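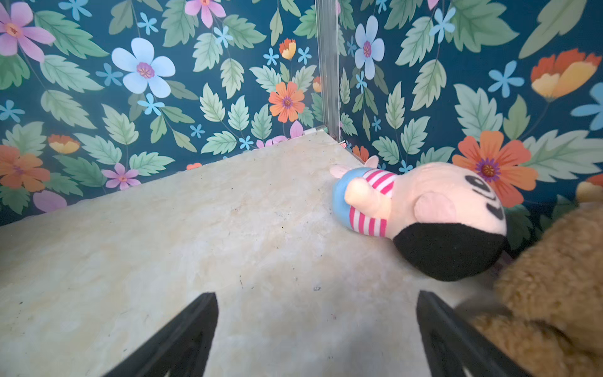 Got back from the press screening of the new Erimano movie at 9 last night and slept on it. Thread, no spoilers past the first half hour.

The setup: a ferry captain loses his license and takes a job guarding a closed border post in the mountains. The post is called Kuo. It is also the title of the movie, and you don't find out why until late.

The lead put on weight for this one and grew the beard himself. According to the press notes he spent 3 months learning to drive the old snowplow, and the studio let him do all of the road shots. You can tell. The camera stays in the cab with him for long stretches and there is no cutting away to hands.

I went in expecting the action movie from the trailer. There is one fight and it lasts less than a minute. Most of the running time is two men sharing a stove and not trusting each other.

The costumes are good. Everyone wears the same gray issue coat, and you learn to tell the characters apart by what they've done to it. One has cut the collar off. One has sewn a pocket on the inside, and that pocket matters later.

The crew built the border post from scratch above Urancombe. 60 days of shooting, all on location, in April weather that kept changing on them. In a couple of scenes the snow on the roof comes and goes between shots. I noticed it twice and then stopped looking.

Music is by Cilska, their first score. Mostly low strings and a pump organ. I liked it in the quiet parts. In the avalanche scene it's too loud and you lose a line of dialogue that I think was important - I had to ask the person next to me what he said.

What didn't work for me: the daughter. She calls on the radio four times and each call is the same talk. The actress does what she can with it. Cutting two of those calls would bring the movie closer to 100 minutes and help the middle a lot.

The supporting actor playing the cook is the best thing in it. He has maybe a dozen lines. Watch him during the card game, when he isn't the one talking.

Someone asked about the dub. I saw the subtitled version, so I can't say. The subtitles were fine apart from the songs, which they left untranslated.

It opens on 60 screens to start, with more if it does well. If you can, see it in a theater with decent sound. I'd go again, but to a matinee - it's slow and I was tired.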